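Forum Licht & Arbeitsplatz > Planung und Messung
Thema: Matt weiße Tischplatte, zu hell im Blickfeld?

lumenfalle
Erstellt am 2026-10-30

Ich plane die Beleuchtung für einen Arbeitsplatz mit weißer Platte vor hellgrauer Wand. Vorhanden ist eine Langfeldleuchte von Tronik, dimmbar, direkt strahlend, Unterkante 121 cm über der Platte. Gemessen habe ich mit einem Luxmeter von Itach rund 400 Lux in der Mitte der Arbeitsfläche. Zu den Ecken hin fällt der Wert deutlich ab.

Problem: Bei längerer Arbeit wirkt die Platte als größte helle Fläche im Blickfeld unangenehm. Kleine dunkle Teile dagegen verlieren Zeichnung, man erkennt Kanten und Schraubenköpfe, aber kaum noch Fugen. Mehr Licht verschiebt das Problem nur. Dunkle Materialien glänzen zudem unterschiedlich:
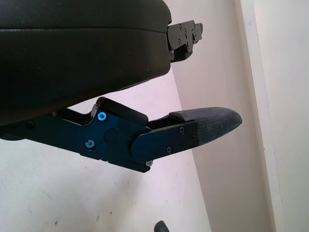 Mattschwarzes Polster, Metallhalter mit silbrigen Schraubenköpfen

Überlegung bisher: Platte in einem mittleren Grau lackieren. Im Gespräch ist ein Lack von Khunthong mit 15 Glanzeinheiten. Spricht etwas dagegen?

kelvin_und_hobel

Gegen den Lack nichts, gegen die Begründung schon. Blendung durch die Platte ist eine Frage der Leuchtdichte, und die ergibt sich bei matter Oberfläche aus Beleuchtungsstärke mal Reflexionsgrad durch Pi. Bei einer weißen Platte und deinen Werten kommt nichts heraus, was man als Absolutblendung bezeichnen würde. Störend ist vermutlich der Kontrast zur Umgebung. Wie hell ist die Wand im Verhältnis zum Tisch?

lumenfalle

Wand ist nicht gemessen. Nach Augenschein dunkler als der Tisch, hinten geht die Platte ebenfalls leicht ins Graue.

querlicht

Ich widerspreche kelvin_und_hobel. Auch moderate Leuchtdichten ermüden, wenn sie einen großen Teil des Gesichtsfelds einnehmen. Habe das bei uns in der Feinmontage durch: weiße Platten raus, hellgraue rein, Beleuchtung unverändert. Die Beschwerden gingen zurück. Ob das am Reflexionsgrad lag oder daran, dass die neuen Platten matter waren, kann ich allerdings nicht trennen.

Ganz weg vom Weiß würde ich nur gehen, wenn keine Farben beurteilt werden müssen. Gesättigte Farben trennen sich von Weiß sehr gut, und auf neutralem Grund verschiebt sich der Farbeindruck nicht.

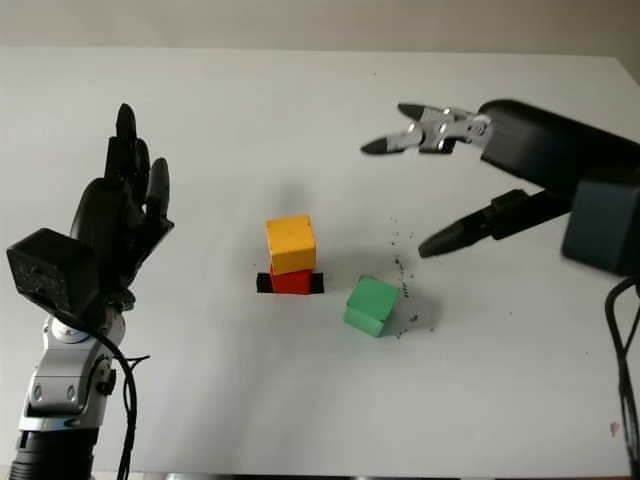
Gelb auf Rot, schwarze Unterlage, Platte matt weiß

Bei Gelb gegen Weiß ist der Helligkeitskontrast gering, den Unterschied trägt fast allein die Sättigung. Rot ist unkritisch. Für Personen mit Farbsehschwäche sieht die Rechnung wieder anders aus.

kelvin_und_hobel

»Kann ich nicht trennen« ist genau der Punkt. Zwei Variablen geändert, eine Schlussfolgerung gezogen. Eine seidenmatte Platte zeigt unter einer Langfeldleuchte einen breiten Schleierglanz, den nimmt man nicht als Reflex wahr, er senkt aber den Kontrast. Bitte zuerst die Geometrie prüfen: Leuchte so versetzen, dass der gespiegelte Strahl nicht Richtung Auge geht. Bei üblicher Sitzposition reichen oft 30 Grad seitlicher Einfall.

randzone

Zum Lack: Den von Khunthong hatte ich auf einem Packtisch. Deckt gut, ist aber empfindlich gegen Abrieb. Nach einem Winter waren die Laufwege der Kartons blank poliert, im Januar habe ich abgeschliffen und neu beschichtet. Reiniger war Urklow neutral, verdünnt nach Etikett. Am Reiniger lag es meiner Meinung nach nicht.

Wer matt lackiert, bekommt an Griffstellen immer Glanzstellen. Eine lose Auflage ist die bessere Lösung und im Zweifel schnell getauscht.

querlicht

Auflage ja, aber nicht schwarz. Schwarze Teile auf schwarzer Matte findet man auch bei doppelter Beleuchtungsstärke nicht wieder. Ich würde die Auflage außerdem schmal halten, dann bleibt rundherum Weiß als Referenz:
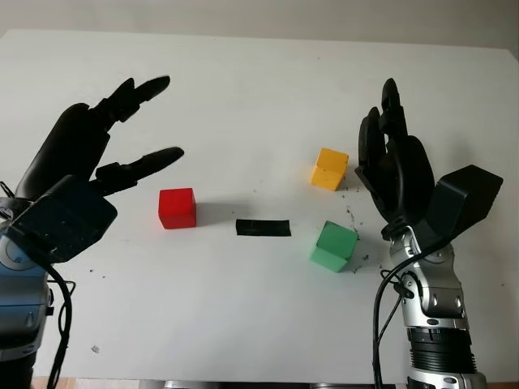 Drei Holzwürfel, flacher schwarzer Streifen, viel Weiß ringsum

Entscheidend ist bei der Auflage das Flächenverhältnis.

kelvin_und_hobel

Bei kleinen Teilen einverstanden. Bei größeren liegt die Hälfte neben der Auflage, und das Auge adaptiert ständig zwischen zwei Leuchtdichten. Dann lieber eine durchgehende graue Fläche.

lumenfalle

Danke soweit. Vorgehen jetzt: Leuchte seitlich versetzen, Wand und Platte mit dem Leuchtdichtemesser aus der Nachbarabteilung messen, Lack vorerst zurückgestellt. Graue Auflage teste ich parallel an einem zweiten Platz, dort bleibt die Leuchte, wo sie ist – sonst habe ich wieder zwei Variablen.

randzone

Beim Versetzen der Tronik auf die Einspeisung achten, bei meiner war die Zuleitung für seitliche Montage zu kurz. Welche Farbtemperatur ist eigentlich drin?

lumenfalle

Neutralweiß, genauer Wert steht auf dem Treiber. Lese ich beim Umbau ab und trage ihn hier nach.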